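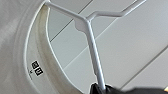
Ausgabe 7, Seite 2

Drucken | Per E-Mail versenden
Lesezeit: 2 Minuten

Der Bus nach Prirgate fuhr um kurz nach sechs, und Emiliano Barajas war der einzige Fahrgast. Er hatte den Brief von Stamer in der Jacke. Darin stand, dass das Haus seiner Tante bis Ende Juni geräumt sein müsse und dass noch 783 Euro offen seien.

Frau Campos wartete am Gartentor mit dem Schlüssel.

"Sie sehen ihr nicht ähnlich", sagte sie.

"Ich bin angeheiratet."

Sie nickte und ging zurück über die Straße.

Er fing oben an. Die Tante hatte alle Briefe aufgehoben, auch die Umschläge. Die meisten kamen aus Zavell, von einem Mann, der nur mit einem R unterschrieb. Emiliano las zwei davon und legte sie wieder hin.

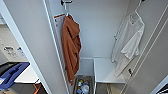
Rostorange, auf weißem Bügel

Gegen Mittag rief Stamer an. Es gebe einen Käufer, der biete 800 Euro für alles, was im Haus stehe, abgeholt werde am Freitag.

"Auch für die Briefe?", fragte Emiliano.

"Welche Briefe?"

Er sah aus dem Fenster. Drüben hängte Frau Campos Wäsche auf, obwohl es nach Regen aussah.

"Schon gut", sagte er.

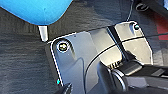 Blau auf dunklem Teppich

Am Abend saß er wieder im Bus - die Briefe in einer Einkaufstüte auf den Knien. Der Fahrer fragte, ob er bis zur Endstation wolle. Emiliano fragte, wo man nach Zavell umsteigen müsse.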